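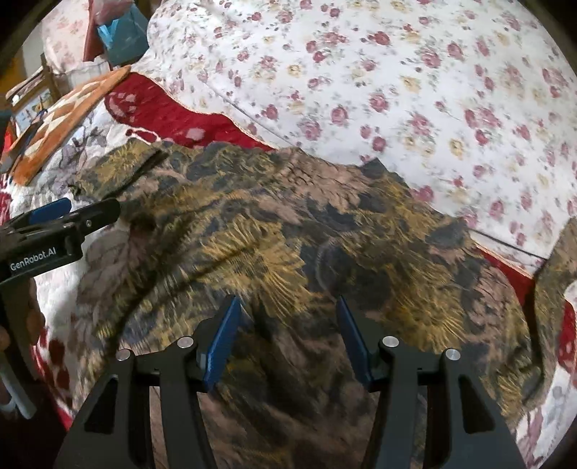

Mustard, olive, navy, a little pink

Computing History > People > Who wrote the Cludell search page?

faustino_q
Original poster
I'm putting together a short biography of Marisol Sandoval for our club site and I've hit the usual wall. Every page I find says she "invented" the Cludell directory, and every page got that sentence from the same other page. Her parents ran a print shop in Dronton, she learned to code on a machine the school was throwing out, and she put up the first version of Cludell from a spare bedroom with 94 links in it. So far so good. Did she write the search part too, or was that Vidar Lindholm? Sources welcome. Memories accepted with a raised eyebrow.

banditz_fan
Reply 1
Lindholm. He wrote it in C over a long January and complained about it in the Banditz newsletter for the rest of his life. Sandoval did the directory, by hand, one link at a time. I had a page in there. It was about bridges and it had 7 visitors, four of whom were me.

yareli_c
Reply 2
Have to disagree. Lindholm wrote a search program. The one that went live on Cludell was a Perl script, and the comments at the top are signed MS. I have a printout of it in a binder next to my tax returns, in much better order than the tax returns.
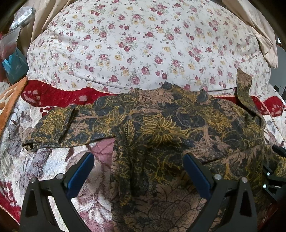
Re: Who wrote the Cludell search page?

banditz_fan
Reply 4
MS could be anyone. It could be "mostly stolen."

yareli_c
Reply 5
It says "MS, 3 a.m., please work." Lindholm was in bed by nine and proud of it. He mentions it in the same newsletter you're quoting.

azucena_v
Reply 6
You're both a little bit right, sorry to spoil things. The C program came first and ran on the test machine. It fell over once the directory got past 200 links, so Sandoval rewrote it in Perl and kept his ranking idea (titles first, then descriptions, then whatever was left). By the time Chiriac bought the site there were 1,753 links and the script was still hers.

Chiriac's press release credited "our engineering team," a fine name for two people they hadn't hired yet. 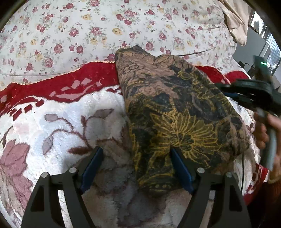
Patterned fabric, folded

faustino_q
Reply 7
Thanks, Azucena. I'm going with "written by Sandoval, building on an earlier program by Lindholm." Yareli, could you scan the top page of that printout?

banditz_fan
Reply 8
I'd make it "based on." "Building on" sounds like he poured some concrete and left.

yareli_c
Reply 9
He did leave. He went to work on modems. Scan coming tonight if the scanner is speaking to me.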